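Clomia Supply
Household and shared laundry equipment
Laundry rooms > Baskets and machines > Jarncombe laundry set

Jarncombe Laundry Set: front-loading washing machine and two-handled basket

The Jarncombe set is supplied to clubs, halls of residence and small schools which wash team clothing and personal laundry on their own premises. It consists of one front-loading washing machine and one Wotley carrying basket. Either item may be ordered separately. Customers who already hold a machine from the earlier Jakab range may add baskets to their existing account without a new agreement.

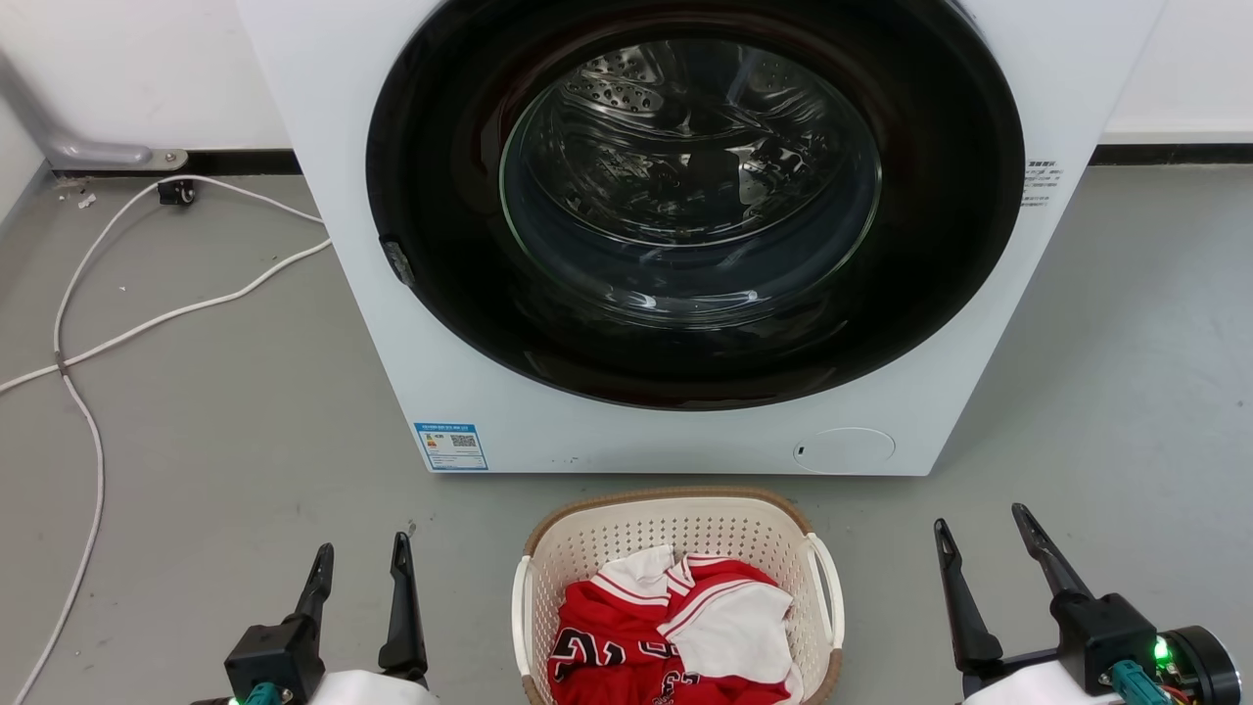

Jarncombe front loader with Wotley basket, holding red and white sports clothing.

The washing machine

The machine is finished in white and opens at the front by means of a large round door with a black surround. The drum is of perforated stainless steel and may be inspected through the door window before each wash. The energy label is fixed to the lower left of the front panel and should be left in place for the life of the machine. The filter is reached through the round cover at the lower right.

The machine must stand on a firm, level floor. Concrete is suitable; carpet is not. Sufficient space must be left in front for the door to open fully and for a basket to be set down beneath it. Cables should be kept clear of the route used by persons carrying laundry, and should not be trapped under the machine when it is moved into position.

Clomia delivers to ground-floor rooms only. Connection to the water supply and to the drain is to be carried out by a competent person appointed by the customer.

The Wotley basket

The basket is made of pale plastic with perforated sides, so that air can reach the clothes while they wait to be washed. A brown trim with a woven look runs along the rim. There is a handle at each of the short ends, and the basket should be carried by both.

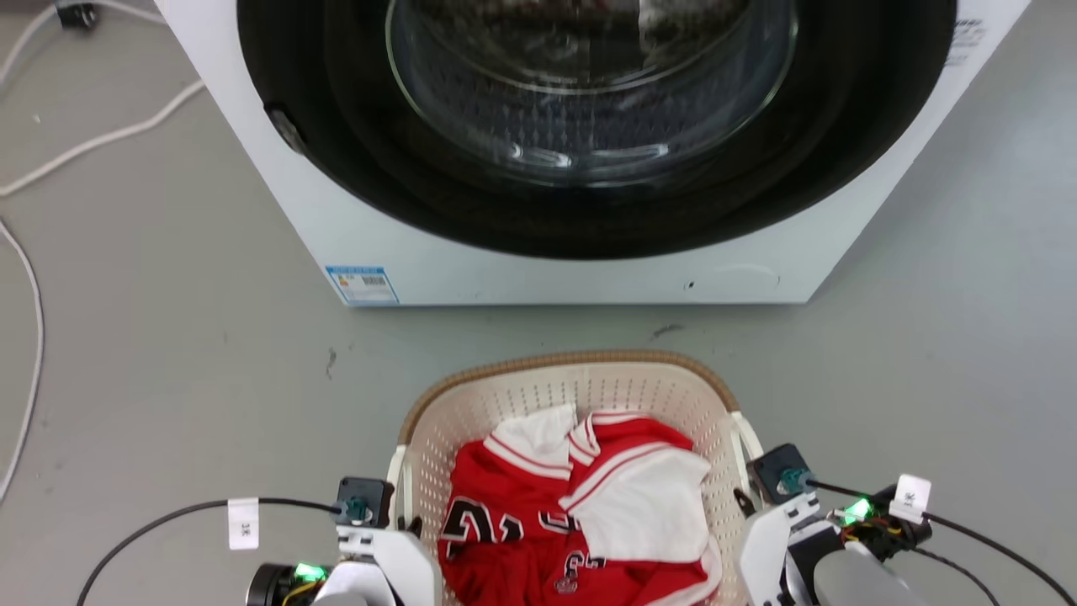
Sports clothing is best sorted before it reaches the laundry room. Strong colours, red in particular, should be washed apart from white garments until the dye is known to be fast. Where a shirt combines red cloth with white panels or trim, the care label on the garment takes precedence over any general advice given on this page. Printed names and numbers last longer if the shirt is turned inside out before it goes into the drum, and if it is not left folded against itself while damp.

Pockets should be emptied and drawstrings tied. Mud should be allowed to dry and then brushed off out of doors. The drum should not be packed tightly, and a hand should still pass easily over the top of the load before the door is closed.

Care of the basket

Wipe the inside with a soft cloth and warm soapy water. The perforations may be cleared with a small brush. Solvents and scouring powders will mark the surface and must not be used. The trim should be wiped and left to dry in the open air, away from direct heat.
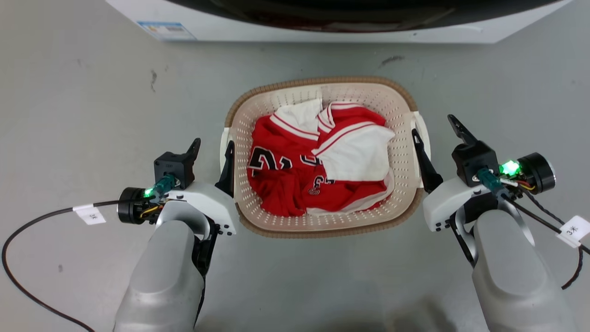

Baskets in shared use should be checked once a term. A basket with a cracked wall or a loose handle should be withdrawn and replaced, and should not be repaired with tape. Handles are not sold as spare parts.

Ordering and supply

Baskets are supplied singly or in cartons of 12. Orders are normally dispatched within 5 working days of receipt. Machines are delivered by separate carrier, and the customer will be contacted to agree a time.

The machine carries a guarantee of 29 months from delivery, covering parts and labour. The basket is not covered by this guarantee, but any item found to be faulty on arrival will be exchanged on request.

Order reference for the complete set: Jarncombe 61
Related items: Wotley basket, single; Wotley basket, carton; Jakab replacement filter cover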